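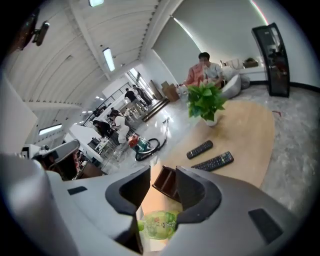
By Iker Cordero

Hand-held gripper trials: frequently asked questions

Which grippers are you comparing?
Two. The Kellari has thick, rounded fingers. The Pacheco has thin, flat ones. Both are moved by hand and both carry a camera that looks out past the fingers.

What do people pick up?
Ordinary tabletop things. The round table has held a green plastic bottle lying on its side, a small dark brown tray or box, two black remote controls and a potted plant. The full list for the trial has 23 objects. The plant stays where it is and is there to be avoided.

Why use a hand-held gripper before trying an arm?
It lets us change fingers in a few minutes and go straight back to work. Mounting a gripper on our Kundine arm takes most of a morning, and the controller has to be set up again each time.

Which one is better so far?
It depends on the object. The Kellari is steadier on bottles. The Pacheco gets under flat things more easily — remotes, lids, anything that sits low on the table. We have logged 268 grasps and want more before we choose.

Does the camera see enough?
Mostly. With the Kellari, the housing fills the lower part of the view and a finger can hide part of an object next to it. We tilt the tool a little on the way in. In-ho Ahn is testing a higher camera mount and will post his results separately.

Do you clear the room first?
No. Carpet, furniture and people in the background are fine. We want to know if tracking holds up in a normal busy space.

What counts as a failed grasp?
A drop, a slip of more than 14 millimeters, or a second attempt. Bumping the plant is written down but does not count as a failure.

Can I try one?
Yes, at the Cestunness site. Ask at the front desk for a trial slot. Long sleeves should be rolled up, as cuffs get into the camera view.

Will you share the recordings?
Only the grasp log for now. It was last updated 13 July 2021.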